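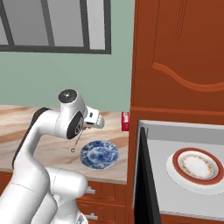
How many demonstrations does a robot arm need before it can learn a kitchen task?

It depends chiefly on how much the demonstrations differ from one another, and for the simulated kitchen work at Sutden the figure settled at 90 accepted recordings for each task. The remainder of this post sets out how that figure was reached, what is meant by an accepted recording, and which parts of the procedure have been changed.

The work is carried out in simulation. A person drives the arm by remote control from a desk, and the software records the position of every joint, the opening of the fingers and the position of each movable object. The kitchen is one of a set of layouts prepared in Zinau, the scene software in use at Sutden. Each layout has its own arrangement of worktop, cupboards and appliances, and the operator is expected to become familiar with all of them before making any recording that is kept.

The task under discussion concerns plates. There is a blue-and-white plate on the wooden worktop, and a second, with a broad red rim, lies on the tray inside the open appliance. The operator is asked to bring the red-rimmed plate out and set it down on the worktop. The blue-and-white plate is not to be moved. Its purpose is to oblige the operator, and later the trained controller, to choose a clear place.

Two methods of demonstration were considered at the outset. The first was hand guidance, in which a person takes hold of a real arm and moves it through the task. This remains the preferred method at Sutden for work on the physical bench, where it is quick to teach and gives smooth paths. It cannot be used directly in a simulated kitchen, and a trial in which paths were recorded by hand on the bench and replayed in simulation was given up. The replayed arm arrived at the right height but at the wrong angle, and flat objects such as plates do not forgive an error of angle.

The second method was remote control, using the Mavance handset. The operator holds the handset in the dominant hand and the arm follows its movement while a trigger is pressed. Releasing the trigger holds the arm still and permits the operator to return the hand to a comfortable position. The fingers are opened and closed by a separate button. All of the recordings discussed in this post were made in this way.

New operators generally find three matters difficult.

The first is depth. On a flat screen it is hard to judge how far the fingers are from the rim of a plate. Operators are now given a second view from the side, which may be switched on at any time. A recording made with the second view is treated in the same way as one made without it.

The second is the approach to the appliance. The opening leaves limited room for the hand, and an operator who enters at a slant will usually touch the door or the side wall on the way out. The written guidance asks for the hand to be brought level and straight in front of the opening before it goes forward. It also asks for a short pause at that point. The pause was introduced for the comfort of the operator, but it proved useful in training as well, as it gives the controller a steady position from which to begin the reach.

The third is haste. An operator who has completed the task many times becomes fast, and fast recordings contain sharp corrections which the controller then copies. A limit on hand speed was set in the software in place of repeated reminders.

A recording is accepted when the plate has come to rest flat on the worktop, the fingers have opened and withdrawn, and no other object has been displaced. Recordings in which the operator makes a small mistake and recovers from it are kept. This point was debated at some length. The earlier rule excluded them, on the grounds that only good work should be shown to the learner. Controllers trained under that rule performed well until the first slip, after which they had no means of continuing. With recoveries included, the same task was completed in 92 of every hundred trials.

The library as a whole contains 3,000 accepted recordings across all layouts and tasks. Rejected recordings are stored separately and are not deleted. Several have been of use in finding faults in the layouts themselves, including a worktop whose contact surface stood slightly above its visible surface, so that plates appeared to float.

Sessions are limited to 24 attempts, followed by a break away from the desk. Recordings made late in a long session were found to be markedly poorer, with more hesitation at the moment of grasping, and the operators themselves reported sore wrists. Those arranging similar work elsewhere are advised to set a limit of this kind from the beginning.

Some questions remain open. The effect of mixing several operators within one task has not been properly examined. Left-handed operators appear to choose a different side of the plate to grasp, and it is not yet clear whether this helps the controller by giving it variety or confuses it. There is also the matter of the starting position of the arm, which at present changes very little between recordings. The Farkas variation tool, which shifts the starting position and the position of each plate before every attempt, has been installed and will be used for all new recordings from August. Operators who have tried it describe the work as slower and less tedious.

Existing recordings will remain in the library in their present form. Where a task is recorded again with the variation tool, the two sets will be kept under separate names, and results will be reported for each.

Posted Saturday, June 9, 2018
Filed under: remote control, simulation, kitchen tasks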